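How to Descale a Kettle and Keep It Clear

If you live in a hard water area, your kettle will fur up. The chalky layer on the base and sides is limescale, left behind each time the water is heated. It does no harm to drink, but it flakes off into tea, slows the kettle down and makes it noisier. Clearing it takes less than an hour, and most of that is waiting.

What you need

Citric acid powder or white vinegar
A jug
A soft cloth or a washing-up sponge
An old toothbrush
A wooden spoon

Citric acid is sold in small boxes with the cleaning products, or with the jam-making things in July when people are making cordial. It has no smell, so I use it for anything that will later hold drinking water. Vinegar works too, but the smell hangs about and you will need to boil and rinse more times afterwards. Use clear distilled vinegar. Brown malt vinegar can stain the inside of a plastic kettle.

Check the leaflet that came with your kettle before you begin. Some makers ask you not to use vinegar, particularly on models with a coated base.

Step 1. Empty the kettle and look inside

Switch off at the wall, lift the kettle off its base and pour away any water. Tip it towards a window and look at the bottom. A thin white bloom needs only a short treatment. A thick brown or grey crust will probably need two goes.

Take out the filter behind the spout if yours lifts out. Most unclip upwards. Put it in a mug for now.

Step 2. Boil the water

Fill the kettle halfway, put it back on its base and bring it to the boil. Switch it off at the wall again and take it off the base. Leave it to stand for a few minutes so that it has stopped bubbling before you add anything.

Step 3. Add the citric acid

Add 2 level tablespoons of citric acid, a little at a time. It will fizz. If you tip the whole lot in at once it may froth up and come out of the spout, so go slowly and keep your face back. Stir with the handle of the wooden spoon.

For vinegar, the method is different. Put equal parts vinegar and cold water in the kettle, enough to cover the scale, and leave it cold. Hot vinegar fumes sting the eyes, and I don't recommend boiling it in a small kitchen.

Do not mix either of these with bleach or any cleaner that contains it.

Step 4. Leave it to soak

Citric acid needs 45 minutes. Cold vinegar is slower and can be left overnight. Put a note on the kettle if other people in the house are likely to make themselves a drink. In our house I also put the lid up, which everyone now knows means leave it alone.

While you wait, pour a little of the hot solution into the mug with the filter. When it has cooled, go over the mesh with the toothbrush. Work from the clean side so the bits are pushed out and not further in. Rinse under the tap and hold it up to the light. If you can still see blocked patches, soak it again.

Step 5. Empty and wipe

Pour the solution down the sink. It is useful for the sink itself, so run it round the plughole and over the base of the taps. Wipe the inside of the kettle with the soft cloth. Loose scale should come away easily. Don't use wire wool or a scouring pad, as scratches give the next lot of scale something to hold on to.

If there is still a crust, repeat from step 2 with a fresh mix.
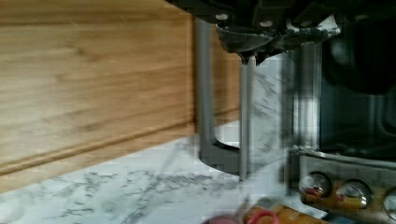
Asnakech Assefa

Step 6. Rinse and boil again

Fill the kettle to the maximum line with fresh water, boil it and throw the water away. Do this twice for citric acid and 4 times for vinegar. Taste a little of the last lot once it is cool. If it is sharp, boil one more kettleful.

Clip the filter back in and wipe the outside with a damp cloth. Never put an electric kettle under the tap or in the washing-up bowl. Dry the underside before it goes back on its base.

How often to do it

In a hard water area, every 4 weeks is about right for a kettle used all day. In a soft water area you may only need to do it every 8 weeks or even less. Go by what you see inside and not by the calendar.

Slowing it down

Boil only what you need. Empty the kettle at night so that water isn't sitting in it until morning. A filter jug helps if you keep up with changing the cartridges, though I found the cost more than the trouble of descaling and gave mine away.

The same citric acid mix can be used on shower heads, taken off and soaked in a bowl. Keep it away from marble, limestone and enamel baths, as it will dull the surface. Wipe up any splashes on a stone worktop straight away.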